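Report on the Visit to the Druvorton Household Data Program
December 20, 2021

A delegation from the Onness Institute visited the Druvorton offices to review the collection of demonstrations for Mersha, a learning system intended to handle clothing and bed linen in private homes. Our host was Crisanto Bautista, who directs collection and answers for the quality of every recording.

The morning began in the review room. Mr. Bautista explained that Mersha is trained on examples performed by people, each of whom carries a hand-held gripper fitted with a camera. No robot is present during recording. The operator opens and closes the jaws by hand, and the camera keeps a record of what the jaws approach and how they are moved. The present target is 3026 accepted demonstrations of garment folding, of which 2000 have passed review.

Recording takes place in furnished homes. Druvorton formerly used a plain table in its own building, and the early models performed poorly once a garment was placed on patterned cloth. Operators are now asked to work on whatever bed or sofa the household offers and to leave the room as they find it. 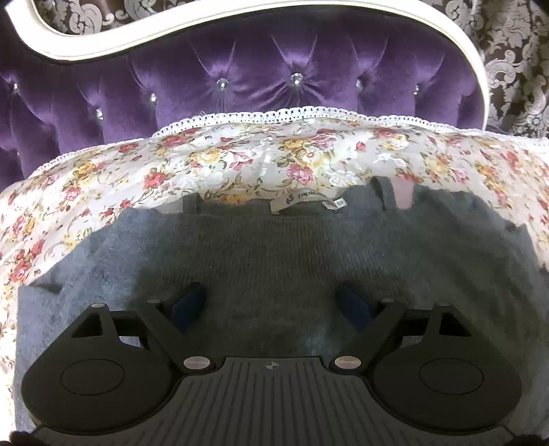
Each demonstration starts with the garment spread out and the jaws open. Knitwear receives particular attention in the written instructions. Operators are to approach slowly, close on a single layer where the fold requires it, and avoid pulling on labels or care tags. A demonstration in which the fabric slips is retained if the operator recovers the grasp without putting down the tool, as the team considers such recoveries useful for training.

The delegation then observed the review process. Two reviewers watch every recording separately, and a disagreement is referred to Mr. Bautista. Recordings are most often rejected for hurried movement or for a hand passing in front of the camera. Files are stored under the Clundimance format, which keeps the video and the width of the jaw opening together.

In the discussion that followed, our members asked how household privacy is protected. We were informed that residents sign a consent form, that family photographs are put away before work begins, and that a resident may withdraw a recording within 40 days.

The delegation requested a copy of the operator instructions and of the rejection criteria. Druvorton agreed to supply both, and a second meeting on the sharing of recordings is planned for February at Onness.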